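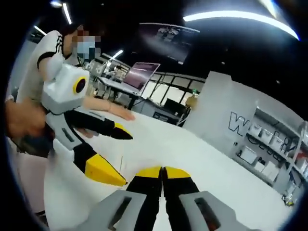 Both grippers up at the white table, tips nearly closed on the near one.

Reading time: 2 min

Swapping and checking fingertips on the hand-held grippers

Quick one, written between sessions. Covers the Urcombe hand-helds, both of them. Same steps for each, do them one at a time so the parts dont get mixed.

What you need: clean cloth, small hex key, spare yellow tips, the Rirau log sheet.

1. Power down. Unplug at the handle end, not the table end.
2. Wipe both fingers. Grit under a tip throws the closing gap off.
3. Look at the tips. Split, shiny or loose - replace. Always as a pair, never one.
4. Back the screw out, pull the old tip straight off. No twisting.
5. Push the new one on till it seats. Snug the screw, 2 turns past contact. Stop there.
6. Squeeze slowly. Tips should meet square. If one leads the other, loosen, reseat, try agian.
7. Wipe the lens. Dry cloth only.
8. Plug in, run the open/close check at the laptop. Reading at full open should be 733. Anything else, redo the zero before you go on.

Keep cables flat on the table. Don't drag a gripper across one.

Tip won't seat? Old adhesive in the socket, usually. Scrape it out with a plastic pick. Still no good - swap the whole finger and put the bad one in the Petersen bin with a tag on it.

Check every 7 sessions. Log tip changes by gripper, not by table.

Updated 10/13/24

We use cookies to keep this site working. Accept / Manage settings

Recent posts
Zeroing the Urcombe after a drop
Cunlow bench: cable routing
Rirau log sheet, new columns
Spare parts order for March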